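Home | Projects | Meetings | Contact
Filed under: Demonstration Collection / Minutes

Nurby project, collection group
Minutes of the June meeting

Present: Dénes Bárány (chair), Matvii Hrytsenko, Zsolt Kocsis, Brendan Mulcahy (minutes)
Apologies: Jonatan Westerberg
Started 9:30 a.m.

1. Previous minutes
Accepted with one correction. The export script belongs to Zsolt, not Matvii.

2. Episode count
Matvii reported 757 episodes recorded for the rod and bowl task. Of these, 80 were rejected on review, mostly for lost tracking in the first seconds. Dénes asked whether the rejected ones should be deleted. Agreed to keep them in a separate folder until the Sernberg training run is done.

The target for the next task is 400 episodes with two hand-held grippers. Zsolt thought this was low. Left at 400 for now, to be looked at again when the first checkpoint is in.

3. Bowl task
Brendan went through the views from the hand-held grippers. The bowl is set flush into the tabletop and the steel throws a strong highlight where the rod meets it. Matvii said the policy may be learning to go to the highlight and not to the bowl. Zsolt wants to try a second lamp position before changing anything in the model.

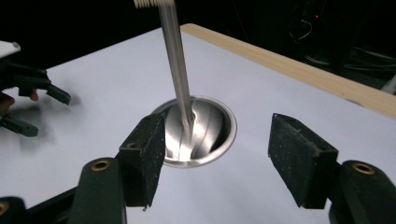

Fig. 1. Rod tip in the steel bowl, second gripper at left.

Dénes noted that the second gripper shows up at the side of the view, along with part of the operator's hand. There was some discussion about masking. Zsolt is against it, as the Pintér set was masked and nothing improved. Agreed to leave the views as they are and record the starting position of both grippers in the notes for each episode.

4. Finger pads
Matvii raised pad wear. The pads pick up dust and the top edges fray, and he believes grip changes over a long session. Brendan said operators make up for it without noticing by squeezing harder, and this goes into the data as a different jaw width for the same object.

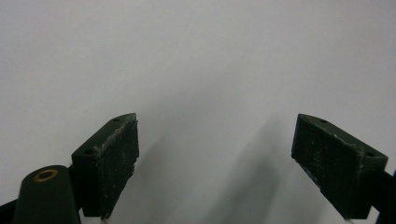
Fig. 2. Fingers over the bare surface. Note pad edges, left and right.

Agreed:
- Check pads at the start of each session and write down their condition.
- Brush off dust and fibers before recording.
- Change both pads together, never one side only.
- Start a new session number after a pad change.

Zsolt asked if the spare pads from Preleck are the same thickness as the ones in use. Not known. Matvii to measure.

5. Labels
Short item. "Insert" and "place" are still being used for the same motion by different operators. Dénes will send out a one-page list of terms. Old labels will be corrected by script where possible.

6. Actions
Matvii: measure spare pads; move rejected episodes.
Zsolt: lamp test, 20 episodes at each position.
Dénes: list of terms.
Brendan: add pad condition to the session sheet.
Jonatan: confirm disk space for the next task (Brendan to tell him).

7. Other business
None. Closed 10:40 a.m.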